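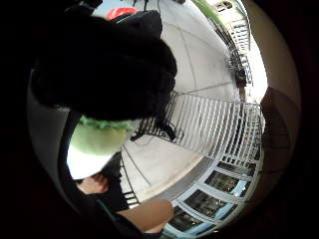 Outdoors > Storage > Bins and Baskets

We went through a lot of toy storage last year. Two zip-up cubes split at the seams before summer, and a wicker basket left scratches on the hall floor. In December I bought the Gulell fabric bin, the open-topped one in light gray, and it has been carried in and out of the house ever since. What follows is based on a month of use, most of it on the patio or in the park.

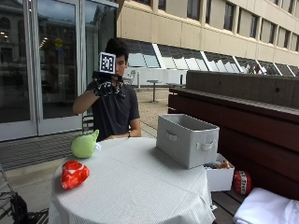
By Efua Dankwa | Mon 3 January
37 comments | 1,717 shares

The bin is a plain rectangle with a cutout handle on the front. On a round table with a cloth over it, the Gulell takes up a good part of one side and still leaves room for a few toys next to it. The light green plush with the pointed ears is the one that gets packed first in our house, and it goes in without any folding or squashing.

Setup is simple. The bin ships flat, the base panel drops in, and you press the corners out with your hands. Mine had a crease down one side that took seven days to relax. The instructions are one small card and you won't need it.

The handle is the best part. The edge is stitched all the way around and doesn't dig into your fingers, even with a full load of blocks. Carrying the bin one-handed is fine with soft toys. With anything heavier it tips forward, and I use both hands.

The sides stay up when the bin is empty, so you can drop things in without holding it open. They do bow outward if you push hard plastic toys against them. The Codero bin I had before this one was stiffer, but it was also a good deal heavier, and the handle tore in the first month.

Light gray shows dirt. Grass marks came out with dish soap and a damp cloth, and a smear of orange marker did not. If you plan to leave the bin on the ground outside, I would get the darker color. There is no lid and none sold separately, which matters if you get caught in the rain.

Small things get lost at the bottom. I keep those in a separate white box – an open one, nothing special – and put the plush and the bigger blocks in the Gulell. Our red TNT block is an awkward thing to store in a shallow box and does better in here.

I also tried the Tetteh basket, which costs less and folds smaller. It sagged with only soft toys in it and I returned it.

Good: comfortable handle, stands up empty, folds flat again for the car.
Less good: no lid, shows stains, front-heavy with a full load.

I bought a second one for the bedroom last week – same size, darker gray.

Filed under: Toy Storage, Fabric Bins, Reviews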